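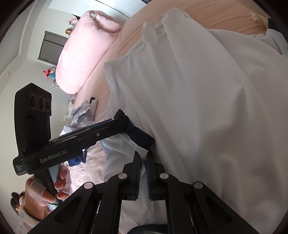
Bed-making and bedroom tidying help wanted, Bondgate Guest House

I run a small guest house on Bondgate and I'm looking for one more person to help me with the bedrooms from August through the end of the season. It's part time, mornings only, and it would suit somebody who likes a job where you can see what you've done by lunchtime!

Most of the work is beds. You'd strip them, shake out the blankets, put on a fitted sheet and a flat sheet, plump up the pillows and fold whatever the guests have left in a heap. We get a lot of families, so there are often pajamas tangled up in the covers and little toys lined up along the wall by the pillow. Please leave the toys where the kids put them – I've had to hunt for a missing doll at ten at night and I don't want to do it again. Clothes on the bed get folded and put on the chair. We don't open drawers or suitcases.

I'm fussy about corners and not very fussy about anything else. If you've never made a bed for anyone but yourself, I'll show you how I do it (my way is a bit old-fashioned, but the sheets stay put). You'll spend your first 3 mornings working alongside me, paid at the full rate, and after that you'll have your own rooms.

Hours are 9 until 1, 5 mornings a week. We swap days around between us, so tell me if you have classes or a school run and we'll see what fits. Pay is $145 a morning to start, and there's an $800 bonus if you stay through to the end of the season. You get coffee and whatever is left from breakfast, which in my house is usually a lot.

You'll need to be OK with stairs, with carrying a full basket of linen, and with pet hair now and then. The washing itself goes out to Galton Laundry, so you won't be ironing sheets, though you will be counting them in and out and writing the totals in the blue book. Spare blankets and pillows live in the closet on the second landing.

I don't need a resume. Just send me a few lines about yourself, which mornings you can do, and the name of one person who can tell me you turn up when you say you will. Drop it in the box by the front door or leave it at the desk any time before noon. If you'd like to see the rooms first, come by after 2 p.m. when the beds are done and I'll walk you around.

Parking is free behind the house. The bus stop is across the street, next to Bolger Hardware.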